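Ticket 226 - Sim licences and workstation for the home tidy-up work
Status: open, waiting on purchasing
Queue: Equipment / planning
Opened: February 7, 2020

Problem as reported

Sendier sim machine can't keep up. Long runs in the apartment scene stall, queue backs up behind them, people come in to find a dead job. Asking for one of two things: (a) new workstation from the Ernton quote or (b) more seats on the Jedis license so we can split the runs over the old boxes. Not both, I know what the budget looks like.

Need a decision before we commit to the real mobile base (Kuruc, quote good until July). No point buying the base if we can't test on it first.

Log

Entry 1
Checked the obvious. Disk fine, driver current, no other jobs on the box. Restarted the license service, no change. Empty room loads ok and runs ok. Apartment scene loads slow, then stalls at step 2000, give or take nothing - same step three times.

Entry 2
Tried the bedroom to bathroom route on its own. This is the one that matters for the Kuruc purchase, we need to know if the base clears a doorway with a door standing open in it before we pay for the wide version.

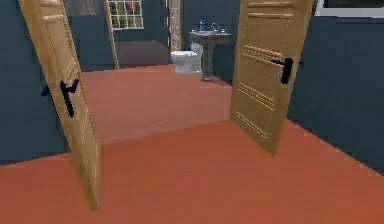 Ran it with door collisions off and it got past 2000. With collisions on, stall again. So it's the contact solver and memory, not the license. Which kind of kills option (b) by itself, more seats on the same old boxes just gives us more stalled jobs. Will ask Jedis support anyway, they may have a setting.

Entry 3
Jedis came back. Suggested simpler collision shapes for doors and handles. Tried it. Better - run finishes, but slow, and the handle contact is mush so I wouldnt trust it for picking a gripper. OK for driving tests only.

Also asked them about a short term license, 4 extra seats for one month. They'll do it but no credit toward the full year. Leaving it in as fallback.

Entry 4
Question from purchasing: why can't we cut the scene down to just the room and a bed and skip the rest. Did that for a week already. Base drives fine, tells us nothing about pickup, and pickup is what the arm money is for.
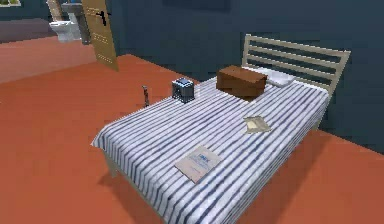

The arm option on the Kuruc quote comes with a choice of two grippers and we can only afford the one. Parallel jaw is cheaper, suction is the add-on. Pickup list has to have both easy and hard stuff on it or the comparison is worthless. A brown box on the bed is the easy end. Crumpled paper on a striped sheet is where I expect suction to struggle, and a flat booklet is where I expect the jaws to. If we buy the wrong one we're paying for a swap plus shipping, and Kuruc wants 15 percent restocking on top.

Entry 5
Reran pickup list with full contacts on, on a machine borrowed from the other group with the same memory as the Ernton quote. No stall. Full run finished overnight. Had to give it back this morning so no second run, sorry.

Entry 6
Recomendation so far:
- buy the Ernton workstation, base config, skip the second graphics card for now
- keep Jedis seats as they are
- hold the Kuruc order until pickup runs are in for both grippers
- leave old Sendier box on driving tests w/ the simple collision shapes

Still need from purchasing: is the Ernton price with or without the support plan, and can it go on this year's equipment line. If it slips to next year the July date on the base is tight, there's setup time and then the runs themselves.

Entry 7
Ernton says support plan is separate. Updated quote requested, will attach when it comes in. Leaving ticket open.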